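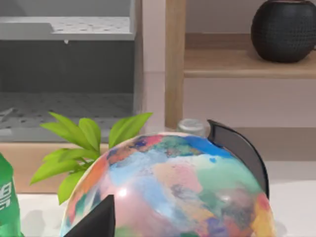 How long may a team work in the simulator during one session?
Each team is allotted one block of 200 minutes, and unused time does not carry over to the next session.

Section 2. Preparing a Simulated Grasp Run

Students of the Clellton Robotics Club must complete this section before submitting a run to the Rundum qualifying round in September.

1. Sign in at the workstation with your team account. Shared accounts are not accepted.

2. Open the Rundum launcher and load the tabletop file assigned to your team.

3. Select the two-finger gripper from the tool list. Confirm that both fingers open and close before continuing.

4. Set the closing force to the lowest value. Raise it one step at a time — never more — until the object can be lifted.

5. Enter the run title and the names of the operator and the recorder.

Note: Object positions are changed between sessions. A path saved earlier must be checked again at reduced speed.

Caution: Do not close the simulator while a run is being written to disk. The file will be lost and the attempt will still be counted.

6. Press Start Run. The operator may pause once.

7. When the run ends, save the log to the team folder. Logs over 179 MB must be compressed before upload.

8. Notify the session supervisor, Wycliffe Mugo, that the workstation is free.

Questions about scoring should be sent to Hina Bugti. Requests for a replacement account are handled by Jalen Kincaid in the Greenberg lab office.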